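Harkano gripper kit, first month

I bought the Harkano two-finger gripper kit in the middle of November and have had it on the arm long enough now to say something useful. A couple of people wrote in after the last post asking if it was worth the money over the Lindqvist one. Short answer is yes for me, with a few complaints.

The kit came from Nultetti, who are the only shop I found that had it in stock. Shipping to Tiltstead took 4 days. In the box you get the flat plates, the motor housing, a bag of hex-socket screws, two hex keys, the control cable and a printed booklet. The wrist camera is sold separately. I already had one, and it fit the mount after I filed one of the slots a little wider.

Assembly took me an evening and part of the next morning. The booklet is fine up to step 9, where it shows the linkage pieces from the wrong side. I put both of them in backward, closed the gripper, and it stopped halfway. Bendik Aasen had the same trouble with his and told me to lay the pieces out with the cutouts facing each other before putting any screws in. Do that. Also put a drop of thread locker on the big screws from the start. Mine worked loose twice in the first week, and the fingers get sloppy when that happens.

My use for it is old desktop computers. I take them in, pull out what can be used again, and recycle the rest. The arm is there to help with the boring parts, mainly lifting out memory and unplugging drives. I drive it by hand from the controller for now and record the moves so I can play them back later. 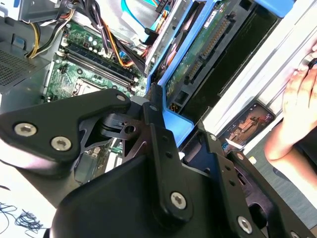
Harkano gripper over the board, memory slots at the upper left and the blue drive caddy on the right.

Memory is the job it does best. The white clips have to be opened first and I still do that with a finger, but once they are open the gripper gets hold of a stick and pulls it straight. I kept a tally, and out of 34 sticks it dropped two. The Lindqvist gripper I had before was dropping one in every five or so.

Drives are harder. The caddies in these cases are plastic and flex when you squeeze the tabs, so the grip force has to be set low, and then it sometimes slips. Power cables are worse. They get between the plates and the housing, and you have to stop and back out. I now tie the loose bundles out of the way before I begin.

Other complaints. The plates are wide, so in a small case you lose sight of whatever is right under them. The control cable is too short for my arm and I had to make a longer one. The software counter says the gripper has done 3343 closes so far, and there is a faint click on opening that was not there at first. I wrote to Nultetti about the click and they answered the next day with an offer to swap the housing. I haven't taken them up on it yet.

The narrow finger set is supposed to ship in January. I have one on order and will try it on the same cases.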